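Search products
Enter keyword or part number
Go

Posted 2019-04-21 by Flarora Product Desk

Woslow 188 Incident Barrier Lamp

The Woslow 188 is a portable warning lamp for marking police cordons, closed footpaths and road junctions after an incident. It is supplied to police forces, highway contractors and event security firms. It replaces the Ornach lamp, which will not be restocked after October.

The lamp clips to the top rail of a standard barrier or stands on its own folding base. The clip takes rails of round or square section and is locked with a quarter-turn lever that can be worked in gloves. No tools are needed. The base folds flat against the back of the housing for storage.

Light output is switched between steady and flashing by one button on the side. Holding the button down turns the lamp off. A second, recessed button changes the lens from blue to amber. Forces that do not want crews to change the colour can order the lamp with this button blanked off; quote suffix B.

Power comes from a sealed rechargeable pack. Running time on the flashing setting is more than 10 hours from a full charge. Running time on steady is 7 hours. The pack slides out from below and can be changed while the lamp is fixed to a barrier. A small red light on the housing shows when the pack is low.

Weight with pack fitted: 987 g
Housing: black moulded plastic, rubber seal at lens
Lens colours: blue, amber
Charging: single dock or De Smet vehicle rack

Lamps carried in a vehicle should be kept in the De Smet rack, which charges them from the vehicle supply. The older Ornach rack does not fit, as the contacts are on the opposite side. Ornach packs must not be used in the Woslow lamp.

Clean the lens with a damp cloth and mild soap. Solvents will cloud it. Check the seal for grit each time the pack is changed, and store packs charged if the lamp is to be left unused for a long period.

Spare packs, clips and lenses are listed separately. Orders for marked lamps with force name or unit number take longer to ship and cannot be returned.

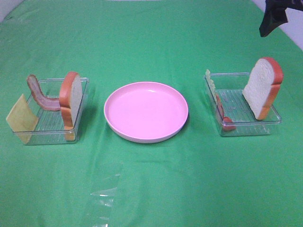 Pink plate and clear plastic containers on green cloth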